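# What Used-Car Listings Say and What They Leave Out

Term project report, April 21, 2021

When our group picked this topic, we had just spent a long evening helping one of our members look for her first car, and we came away more confused than when we started. Every ad seemed to be for the best car in the world! So we decided to read a good many of them properly and see how much a buyer could really learn before making a phone call.

We collected 200 listings from two sites, Brunet and Vustovico, all for cars offered within driving distance of Werndale. We left out trucks and motorcycles, and we also left out anything sold for parts. For each listing we filled in a sheet with eight questions on it — mileage, number of past owners, service records, accident history, tire condition, title status, fees, and whether a buyer could bring in their own mechanic.

## What we found

Mileage was the easy one. Nearly every seller gave it, and the few who didn't were mostly private sellers with older cars (one of them wrote "plenty" and left it at that). Service records were another story. Only 66 listings said anything about them, and a good share of those just had the words "well maintained," which we argued over for most of a class period before deciding to count them. If we did it again we would make that a separate column.

Fees bothered us the most. One dealer in Prumholm added a $315 document fee that showed up only at the bottom of the last page, in smaller print than the phone number. We don't think that was against any rule, but a student with a tight budget would certainly feel it. Private sellers had no such fees, though they were also the least likely to mention the title.

We had expected the listings in capital letters to be the thinnest on facts, and that was wrong. Some of the loudest ones gave the most complete history of all, right down to the age of the battery, and some very calm and tasteful ones told us next to nothing. We had to throw out a whole paragraph of our first draft over that, and it was a paragraph we were rather fond of.

## Problems along the way

Listings disappear. We started by saving only the links, and by the second week a number of them led nowhere, so we went back, replaced them, and printed everything from then on. Two of us also scored tire condition differently, and we had to sit down together and redo that column from the start.

## What comes next

We would like to repeat the count in June, when more families are shopping ahead of graduation, and to add a question about warranties. The blank sheet is free for any other class to copy, and we would be very glad to hear how the numbers look in another town.
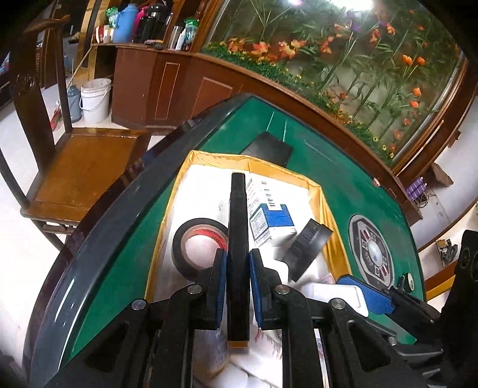
One reader of the draft, who had bought a car through Vustovico, wrote back that the title question ought to go first on the sheet, ahead of mileage, and asked whether we had kept dealers and private sellers apart when we counted the service records.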